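Shop Floor & Bench Forum > Robots and Automation > Teaching by demonstration

Thread: Hand guiding or remote for a small sorting job? (two arms, two trays)

Page 1 of 1

perklow_bench
Posts: 40
Hi everybody, I've been reading along here for months and have finally worked up the nerve to start a thread of my own, so please be patient with me because I do tend to go on. We're teaching a two-arm setup to sort small push-button switches into a yellow tray and a green tray. The rule for which one goes where is still being argued over on our side, and that's a story for another day. What I want help with is the showing part. Do I take hold of the arm and walk it through the job, or do I sit off to one side and drive it by remote? Our layout, from the side and from the wrist:
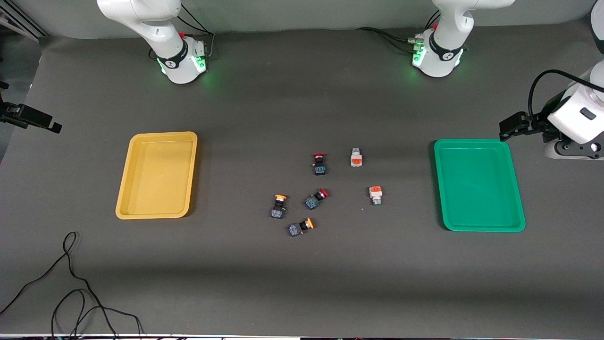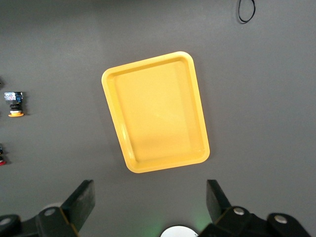 First one: the whole table, both trays and the switches between them. Second one: wrist view over the yellow tray.

So far I have 2 evenings of hand-guided runs and they are a mixed bag. The reach toward the tray looks lovely, but the last little bit before the fingers close is all wobble. I can feel myself fighting the weight of the arm, and then I overshoot and come back, and of course all of that gets recorded too. Would remote be any better, or would I just be trading one kind of wobble for another?

vutside
Posts: 1586
Welcome, and don't worry about going on, you're among friends!

I'd go remote for this one, and I'd do it before you put any more evenings into hand guiding. My main reason is your own body. When you stand there holding the arm, your hands and sleeves end up in the camera views, and the arm learns from pictures that it will never see again once you step back. I did a whole week of hand-guided runs on a peg job and then watched the thing drift off to one side as soon as I let go of it. It took me far too long to work out that my forearm had been in nearly every recording.

The other thing is that remote makes you look at what the robot looks at. Put the wrist view up big on a screen and try to do the job from that alone. If you can't tell which way a switch is lying from the wrist picture, then the arm has no chance of learning it from there either, and you'll find that out in the first five minutes.

song_and_solder
Posts: 612
I'm going to disagree with vutside a bit, and with great affection, as always.

Remote is wonderful once you're good at it. Most people are not good at it for quite a while. My first batch by remote had long pauses all the way through, where I was squinting at the screen trying to judge how high the fingers were, and the arm learned to pause too. It would stop over the part and sort of hang there thinking about its life. With hand guiding you have your own eyes and your own sense of touch, and for small parts that tip over if you breathe on them, I think that counts for a lot.

On the wobble, perklow, are you holding the arm up near the wrist or further back? I get a much steadier approach with one hand right behind the gripper and the other on the link above it. And slow down before you get near the part. You can always trim the slow bits later.

perklow_bench
Posts: 41
Thank you both! I was holding it with one hand on the wrist and the other on the close button, so that may well be half my trouble right there.

vutside, I tried your wrist view test this afternoon and it was an eye-opener. From over the tray I could see the tray beautifully, rim and all, but the switches were way off at the left edge of the picture, and one of them was just a sliver. If I'd been driving from that view alone I would have had no idea what I was looking at.

vutside
Posts: 1587
That's fine for the moment when it's placing, though. All you need right then is the tray and the fingers. Where I'd worry is the start of the run. Do you begin every time with the arm parked over the tray?

perklow_bench
Posts: 42
Pretty much, yes. I bring it back over the tray at the end of a run and start the next one from there. Is that bad?

vutside
Posts: 1587
(editing, because I hit post too soon) Not bad, but I'd mix it up. Start some runs over the switches, some over the tray, some from a bit too high or too far over. If every run begins in the same spot, the arm only knows what to do from that spot, and the first time it gets bumped it'll be lost.

arnura
Posts: 958
Coming in from the side here, because I think the hand or remote question is getting more attention than the parts are.

Look at how the switches are lying in the first picture. Some are standing with the cap up and some are over on their sides, and there are dark bodies with red caps, dark bodies with orange-yellow ones, and white blocks with orange tops. A standing switch and a fallen switch are two different grasps. If you show both in the same batch without deciding how you want each one picked up, you'll grab the fallen ones a different way every time depending on your mood, and the arm will average your moods together. I would write down, on actual paper, how each kind gets picked, and stick that to the wall where you can see it while you record.

I'd also move that loose black cable in the foreground. I like a cable to be either taped down in one place for every single run or out of the way entirely. A loose one changes shape from day to day, and I've had that cause me grief.

song_and_solder
Posts: 613
Agree on the paper. Only half agree on the cable. If it's going to be lying about in real use, then I'd want it lying about in the recordings too, a little different each time. Tape it down and you've taught the arm that the cable always lives right there.

arnura
Posts: 959
If it's going to be lying about in real use, I'd like a word with whoever is in charge of real use.

song_and_solder
Posts: 613
Ha! Fair enough. We'll have to leave that one where it is, I think, we had this same argument over the drawer job.

perklow_bench
Posts: 43
You've all been so kind. The plan for now is a batch of 40 runs by remote, with just one arm doing the work, and then 40 by hand with song's two-handed hold - same switches, same pick rules on the wall, and different starting spots. I'll train on each batch separately and see which one I'd rather live with.

One more question while I have you. When I fumble a pick and then recover, do I keep the run or throw it out? I've been throwing them out and it feels wasteful.

vutside
Posts: 1588
Keep it if the recovery was clean. You want the arm to see that a missed pick isn't the end of the world. Throw it out if you flailed.

arnura
Posts: 960
I throw them out for the first batch, every one, and only let recoveries in after the plain version works. Otherwise I've seen an arm learn the fumble along with the fix, and it'll miss on purpose just so it can recover. Mark them in the file name at least, so you can pull them later.

song_and_solder
Posts: 614
With arnura on this one. And do 4 or so warm-up runs each time you sit down, before you save anything. My first few of any session are always terrible, even now, and I've been at this long enough to know better.

perklow_bench
Posts: 44
Warm-ups, yes, I'm embarrassed that I never thought of it! Marking the file names as of tonight. I'll come back to this thread when both batches are done, and vutside, I'll try to record a few with the wrist view up full size so you can tell me what you think of my driving.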